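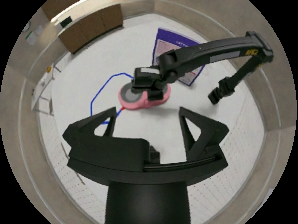 Kohlhase Robotics Club: Simulator Term Gallery

These pages collect pictures and notes from the two-arm project, which ran from the start of the school year through March. The club works in simulation first. Nothing goes onto a real arm until it has gone through in the simulator, and for most of our members the simulator is where they spend the whole year.

The picture at the top of the page is from the two-arm setup in Clurkora, the simulator we use. The view is from just behind the near gripper, looking out over the floor toward the second arm. The pink object on the floor is the target. The blue line starts near it and runs back toward the left finger of the near gripper. The red segment is the short one, joining the target to the lower part of the blue line.

The rest of this page is the background to the project, for new members and for parents who asked at the spring open house.

The task

The assignment came from the Amis student league. Two arms share one floor. One arm has to pick up an object and set it down where the other can reach it, and the second arm has to finish the job. Teams may write the motion code any way they like. Points are given for finished handoffs, and points come off if the arms touch each other. There is a time limit for each run, and a run that goes over it scores zero even if the object ends up in the right place.

How we split the work

The club divided into 3 groups. The first group wrote the path code for the near arm. The second group did the same for the far arm. The third group wrote the part that decides whose turn it is, and that ended up being the hardest job in the project. For the first several weeks both arms would wait for each other and the run would time out with neither one moving. The fix was a simple one: the near arm always goes first, and the far arm holds until it gets a signal.

Each group kept its own folder and its own notebook. We merged the code at the end of each meeting. When a merge broke something, we went back to the previous version and tried again at the next meeting.

Run log

Every run was logged, including the ones stopped by hand. By the end of March the log had 1,732 runs in it. Of those, 970 ended in a completed handoff. Arm contact ended 143. Most of the remainder were timeouts, and a lot of them date from before the turn-taking code was working. The log is a plain spreadsheet and members can get a copy from the club drive.

If you read through it, note that the early entries do not list which version of the code was running. We added that column in the second month.

Things we changed along the way

Slower approach speed for the last part of the move. The first version came in at full speed and knocked the object away.

Fewer points in each path. Some of the early paths had so many that the arm stuttered between them.

A wider safety distance between the arms. This cost us some time on each run but cut down on contacts.

A fixed starting pose for both arms. Before this, two runs of the same code could not be compared.

The league round

We entered the Cetov regional round with the version from the last meeting in March. Teams send in their code and the league runs it on its own machines, so there was no travel. Our handoffs went well in the first set. In the second set the objects were placed closer to the far arm, and our rule about the near arm always going first worked against us. We placed in the middle of the group and got written comments back from the judges, which are in the club drive with the log.

Next year

The turn-taking code will be rewritten so that either arm can start. Members who want to work on this should read the judges' comments and the third group's notebook first. No earlier robotics experience is needed, but you should be comfortable with loops and functions. Meetings are in the computer lab and start at 3:30 p.m. Bring a laptop if you have one. The lab machines also have Clurkora installed, and your school login will work on them.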